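Recensão: Vellent, o portal de acompanhamento da assembleia municipal

8/20/21

A Câmara de Wumham pagou 3.402 euros por um ano de Vellent, uma plataforma que promete pôr as deliberações do executivo "ao alcance de qualquer munícipe". Usei-a durante o mês de julho, com a conta gratuita que qualquer residente pode pedir, e continuo a ir buscar as atas à secretaria.

O registo é rápido. Pede nome, freguesia e um código que chega por SMS. Depois aparece uma página com as reuniões por ordem de data e uma caixa de pesquisa. Escrevi "exoneração" e recebi 126 resultados, quase todos repetidos: o mesmo despacho surge uma vez por cada anexo. A saída do vereador das obras, que era o que eu procurava, estava na quarta página e com o título "Documento sem nome".

Os alertas por correio eletrónico são a parte de que o fabricante mais se gaba. Pedi avisos sobre nomeações. O primeiro chegou nove dias depois da tomada de posse do novo chefe de gabinete, quando o jornal local já tinha publicado duas notícias e um desmentido.
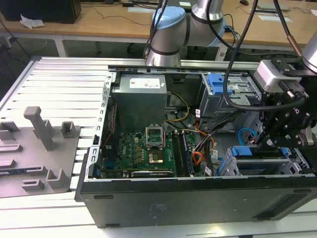
## O arquivo

Segundo a página de apresentação, estão lá 2.702 documentos. Talvez. Os anteriores ao atual mandato são digitalizações sem texto pesquisável, e em várias atas faltam as declarações de voto, justamente as folhas que interessam a quem quer saber quem votou o quê.

Perguntei por isto a Fahad Soomro, que responde pelo apoio ao utilizador. Foi cordial e respondeu no próprio dia, a dizer que a falta "será avaliada numa próxima versão". Não disse qual.

## Comparação

O concelho vizinho usa o Triston, mais feio e sem aplicação para telemóvel. A pesquisa, porém, distingue despachos de atas e mostra o sentido de voto de cada eleito. Os alertas que lá pedi chegaram todos na véspera da reunião, com a ordem de trabalhos em anexo.

## Vale a pena?

Para ler a ordem de trabalhos no autocarro, serve. Para seguir uma remodelação do executivo, não. O contrato tem uma cláusula de saída com 31 dias de aviso prévio e eu gostava de ver alguém na assembleia perguntar por ela antes da renovação.

Classificação: duas estrelas em cinco.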